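House Rules for Two Arms

March 2020

I finally wrote down our rules for working near the arms. They had lived in my head and on a strip of tape on the power supply, and when Ulises Huaranga joined us he asked for a copy. Fair enough. It came to one page, and I've been changing it all week.

The first rule is that whoever runs the arms keeps a hand on the stop button. If you need that hand for something else, you stop first. Ulises thought this was too strict for arms this size. Then he pinched his thumb on the Mesia gripper in his second session, and he hasn't raised it again.

Speed is capped at 22 percent for any new task. It stays there until the task has gone through 7 times in a row with no stop. A drop counts as a stop. I used to let drops go, and the log from last August is useless for that reason.

Cables get checked before power goes on. Move each joint by hand through the range the task needs and watch for anything that pulls tight. Loops are fine — a short cable is worse than a long one — but you have to know where the loop will go when the arm lifts something.

Only the parts for the current job go on the table, and spares stay out of reach of both arms.
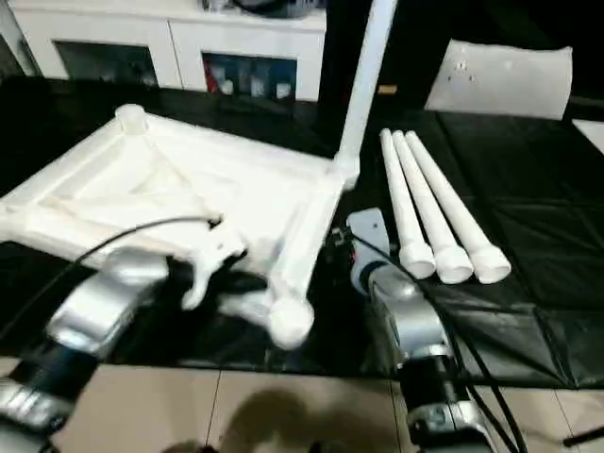 The rule we still argue about is what an arm should do when it has no work. Ulises wants it parked all the way back. I let it wait near the part if the next step is close, as long as the gripper is open and the person running it has said so out loud. We left it my way for now, with a note to look again after 200 runs.

Last one: write down every stop, even the dumb ones. Time, task, which arm, one line on why. The Carum notebook is on the shelf by the door, and the pen is supposed to stay with it.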